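Bin Picking at the Bench: Tips for Collecting Grasp Examples

Notes for anyone taking a shift on the Tillman cell. Corrections go to Noreen Bukhari.

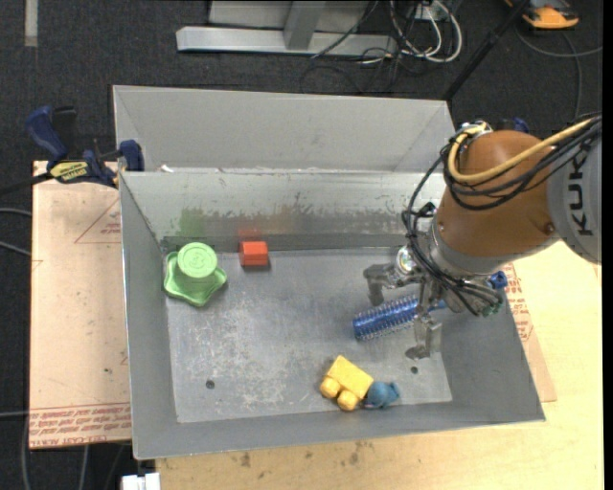 Setting up the bin

Clamp the bin before the first attempt. A bin that creeps a little with every contact makes the early and late grasps in a session hard to compare. Check the clamp again after 110 attempts.

Mix the shapes. A hairbrush, a plain block and a toy with knobs fail in different ways, and the model needs all of them. Put small pieces near the walls as well as in the open. Wall grasps are slow to collect and always the ones we run short of.

Leave scratches and worn paint on the bin alone. Do not polish the floor of it between sessions.

Running attempts

Log every attempt, including the misses. A set of 500 with the failures removed is worth less to us than the full record — Corinne Halvorsen has had to throw out two such sets since April.

Label a grasp as good only if the item stays held through the lift and the 2-second pause. Anything dropped during the pause is a miss.

Reshuffle by hand after 17 attempts, with the arm stopped and the enable switch released. Tip the items out and pour them back in. Placing them one at a time gives tidy layouts that the arm will not meet later.

Brushes and other bristled items

Approach across the barrel. Bristles flex under the fingers and can read as a firm hold at low force, so use the Zunent force setting from the cell sheet and do not adjust it mid-session.

Cables

Run the wrist through its full rotation once before starting and watch the slack. Retie any bundle that pulls tight.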